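Notebook, January, a little after 4 pm

Kiros asked me over lunch whether the arms could tidy his bathroom yet, and I gave him a longer answer than he wanted, so let me put the rest of it down while the tea is still warm. I'd say they can do bits of it, on a good day, with one of us close by – and I do mean close by!

Toothbrushes are my favorite chore at the moment. A towel forgives you almost anything, but a skinny handle lying flat on a table wants the fingertips just so, and if you come in a hair too high you close on air. Mawar thinks we should pad the tips. I'd like to try a slower approach first, because pads bring their own troubles (see Dwynwen's notes on the Cakier set, which went on for pages, bless her).
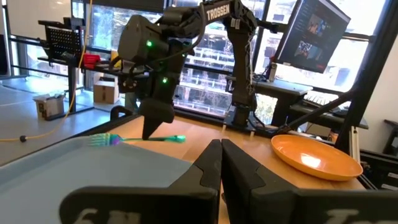 Coming straight down over the handle still seems kinder to me than sliding in from the side. Hawi wants 1000 tries before we argue any further, and she's probably right. I'll start with 10 tomorrow morning and leave the settings here for Abrehet.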